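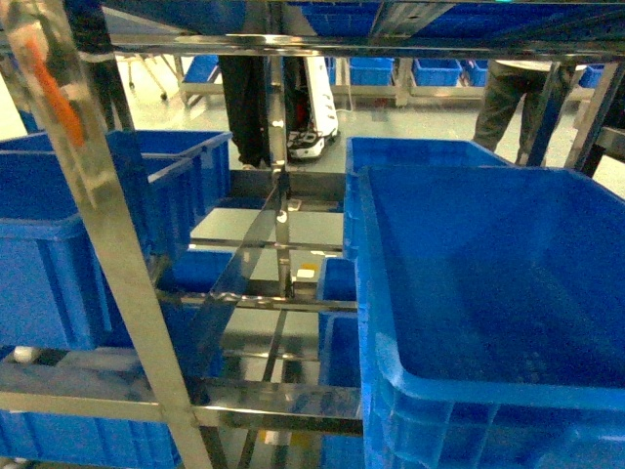 Home Articles Issues Authors Submit Search

3. Evaluation of the Delska Kit

3.1 Scope of the kit

The Delska kit is sold as a retrofit package for small sorting and kitting cells. It consists of a wrist-mounted camera, a two-finger gripper, a cell controller and a license for the Clomer planning software. The vendor also offers an installation service, which we did not use. The kit is priced and documented for sites that already own an arm and already store parts in standard open bins, so neither item is included.

The review was limited to two questions. The first was whether the kit could be brought into service by staff without prior integration experience, working from the printed manual only. The second was whether its bin transfer routine, which moves single items between shelved bins and a rotary table, held its stated cycle time over a full shift. Vision accuracy on transparent parts was outside the scope and has been treated in earlier work on the Uibo cell.

3.2 Test site

Tests were run in September in the shared hall at Wonden. The hall has a smooth grey floor and flat overhead lighting, and no screens or curtains were added to control reflections. We consider this relevant to the results, as the manual recommends diffuse side lighting for any cell that uses polished metal shelving. Items were held in blue plastic bins on stainless steel racks, the storage arrangement the site uses for all of its cells.

The rotary table was supplied by the site and is not part of the kit. Its belt speed was held constant through all runs. The Clomer software does not read belt position directly; it estimates position from the wrist camera before each placement and again immediately after the fingers open. Figure 1 gives the wrist view toward the table, with the orange guard at the rim and the control box fixed to the front of the support frame.

Figure 1. Wrist camera view between the gripper fingers, rotary table at left and bin cart at right.

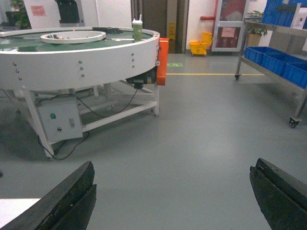
3.3 Procedure

Setup followed the manual in the order given: mechanical mounting, camera calibration, bin registration, table registration. Bin registration requires the operator to guide the arm to two opposite corners of each bin rim. The software then fits a rectangle and stores the result as a named pick area. Table registration is similar but uses three points on the outer rim.

After setup, 1158 transfer cycles were run. A cycle was counted as complete when the item had been released on the belt and the arm had returned to its waiting pose. Cycles interrupted by the operator were excluded and repeated. Calibration was checked every 50 cycles against a fixed target, and was not corrected unless the error exceeded 2 mm.

3.4 Results

Setup took 248 minutes from first mounting to first unattended cycle. Most of this time was spent on bin registration. The corner routine rejects a bin if the fitted rectangle departs from the nominal size, and the error message does not state which corner is at fault. Bins with a rolled rim were rejected more often, probably due to uncertainty in where the operator placed the fingertip.

The calibration error remained under the limit in every check, and no correction was made. Cycle time met the vendor's figure for picks from the middle shelves. It was longer for the lowest shelf, where the planner inserts an additional pose to keep the wrist clear of the upright posts. The pose cannot be disabled in the version tested.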